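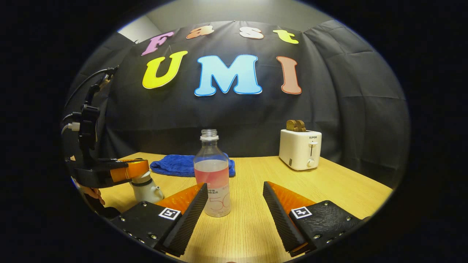 Wuvitura release second album Dresetti in October

Hi all, it's Ruwan Mollah from Wuvitura. I play bass and sing the low parts, and I've been handed the job of writing the press release because I complained about the last one. So this will be a bit longer than usual, and there's a lot of me in it.

The news first: our second album is called Dresetti and it comes out in October on Onari, the little label that put out our debut. It has 11 songs and runs for 50 minutes, and yes, we argued over every one of those minutes (Kofi wanted 53, and the missing three are a guitar solo I'm told I'll be forgiven for one day).

If you heard the first record, you'll remember it as a pretty gentle thing. Lots of brushed drums, lots of songs about driving home. This one is louder and more colourful, and you can dance to at least half of it. We'd been playing the old songs faster and faster on stage, and by the end of the last run of shows they'd turned into something else. Ibsa Tefera, who sings lead and writes most of our words, came to rehearsal with a notebook full of short, punchy lines and asked if we could try writing at that speed from the start. The first thing we finished was Porch Light, which opens the album and is also the first single. It's out now, wherever you usually listen.

Porch Light came together in an afternoon. The rest did not! The title track went through so many versions that I've lost my favourite one somewhere on an old laptop. Nkrumah Quansah, our drummer, ended up rebuilding it from a loop of himself tapping on a kitchen bench, and you can still hear that loop under the second chorus if you turn it up. It's my favourite moment on the record, and I'm barely on it.

We made the album with Ebenezer Quaye producing, in a rented house with terrible heating and a very good piano. Ebenezer has strong opinions on backing vocals. He had the four of us around a single microphone for Long Weekend, shuffling forwards and back until the balance was right, and then he did it again the next morning with everyone's voices still croaky. The croaky take is the one you'll hear. "They sound like people who've just woken up and remembered something good," is how he put it, and I've asked if we can have that on a T-shirt.

Kofi Arthur plays all the guitars, plus a borrowed organ on two songs – Mikkelsen and Slow Ferry. Mikkelsen is the odd one out, nearly seven minutes long, named after the street where Ibsa grew up. It has no chorus. We thought about leaving it off and then played it to some friends, who got quite cross with us, so it closes side one.

Speaking of sides, there'll be vinyl this time. Onari is pressing 342 copies in dark green, with a fold-out lyric sheet in Ibsa's handwriting. Once those are gone the album stays available as a download and on all the streaming services. Vinyl pre-orders are open on the Onari website, and the price is $60 with postage included.

We'll be touring as well, small rooms mostly, with the new album played in full and a handful of older favourites after the break. Dates are still being locked in and we'll send them around as soon as we can. Doors will be at 7 pm for all of them, and we'll be on stage early enough for people to get the last train home.

For the media folks: Ibsa and I are both happy to do interviews, by phone or in person, and Kofi will talk to anyone who wants to discuss organ speakers. Advance streams, lyrics and press photos can be requested through Onari's publicity desk. Please hold full reviews until release day – anything on Porch Light can run straight away.

Ruwan Mollah, for Wuvitura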